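Mon 18 April

Today I went to the open day at Stolero, where they show the work for the Larumia project. I took the early bus from Plunard and arrived before the doors were open, so I walked twice to the corner and back. The entrance was free but they asked for 5 dollars for coffee, and I paid it.

I had expected a big hall with machines behind glass. It was more like visiting somebody's workplace.

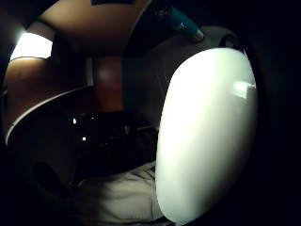
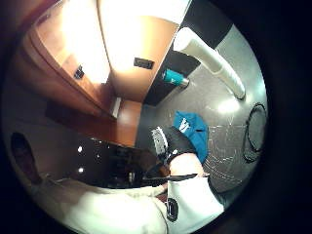
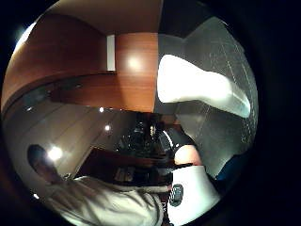 Open day at Stolero. The blue cap and the black bag are in the second picture.

The lady at the entrance explained that the robot must learn from many small tasks which people do by hand first. They want to have 3,000 recorded tasks before June. I asked if it is boring to repeat them and she said yes, very, but one gets used to it. I liked that she did not try to sell me anything.

What I noticed most was how ordinary the things are. A cap, a bag, a water bottle. I have moved such things all my life without thinking which finger goes first. In the evening I tried to pick up my own cap slowly and to pay attention, and I did it so badly that it fell behind the radiator.

Later there was a talk in the other building, the one they call Pritchard. There were 60 chairs and I got one near the back, next to the heating. The speaker was quick and used many short names for things, and I wrote down the words I did not know - "end effector", "rollout", "teleoperation". I looked them up on the way home. The second one I still do not fully understand.

I bought a notebook with the Larumia name on it, 175 pages, too heavy for my coat pocket. The bus back was late and I had forgotten my gloves at home. I want to go again in June, when they promise that visitors may try a task themselves. I must write to them and ask if one has to register.

Print this entry | E-mail this entry

Contact | Copyright by the author | Back to top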